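Laneck County Use-of-Force Claims: data card

Version of 21 May 2019

What this is

A table of civil claims filed against the Laneck County sheriff's office and the Bemeck town police, put together from court dockets and county payment records. One row is one claim. If a suit names several deputies, it is still one row, and the deputies are listed in the file officers.csv under the same claim number.

The table has 77 claims. The earliest was filed in 2000. Of the total, 13 are against Bemeck and the rest are against the county. Claims against the jail's medical contractor are left out unless the sheriff is also named.

Files

claims.csv: the main table
officers.csv: claim number, badge number, rank on the filing date
payments.csv: claim number, payment date, amount, fund the money came from
notes.txt: remarks on single claims, in no special order

Columns in claims.csv

claim_id: our number, not the court's
docket: the court's number, blank if the claim was settled before filing
agency: L for Laneck, B for Bemeck
filed: year and month
type: chase, arrest, jail, search, dog, other
camera: yes, no, unknown. Yes means the court file mentions body or dash camera footage. We have not watched all of it.
outcome: dismissed, settled, verdict for plaintiff, verdict for defense, open
paid: total in dollars, without legal fees

How it was collected

Sointu Toivonen pulled the dockets at the Priston courthouse. Older case files are on paper and took about 40 visits. Kyu-ri Choo asked both agencies for payment records and typed in what came back. The Bemeck records arrived as scans with some pages out of order, and two amounts could not be read. Those are blank in payments.csv, and the paid column for those claims is blank too. Please don't treat blank as zero.

Type was assigned by two people reading the complaint separately. Where they disagreed, Ute Kettler made the call. Most disagreements were between arrest and search.

Known problems

Claims settled before a suit was filed are surely undercounted for the early years. The county did not keep a list of them until it changed insurers.

Badge numbers were reused. Don't link officers across years by badge number alone.

The chase type covers foot chases and car chases. Splitting them is on the list for the next version.

An outcome of settled says nothing about fault. Nearly every agreement states that the agency admits no wrongdoing.

Panicker v. Laneck County appears twice in the court's own index. It is one claim here.

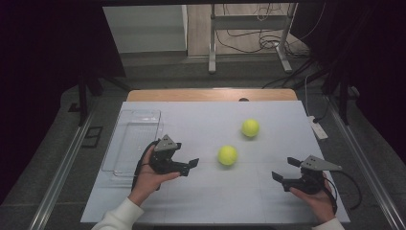 Theda Kröger wrote that legal fees ought to be in the paid column, as the county spent more defending two of the jail claims than it did settling them. She would also like the December budget transfers matched to claims. The fees are billed by the month and not by case, so they can't be split with what we have. The transfers may be possible, and they have been added to the open items.

Open items

Split chase into foot and car
Match budget transfers to claims
Second request to Bemeck for the two unreadable pages
Check outcomes for all claims still marked open

Use

Free to use and republish with credit to the project. If you print an officer's name next to a claim, check the docket first. Corrections go to Arlindo Barbosa, with the claim_id and a copy of the page that shows the error.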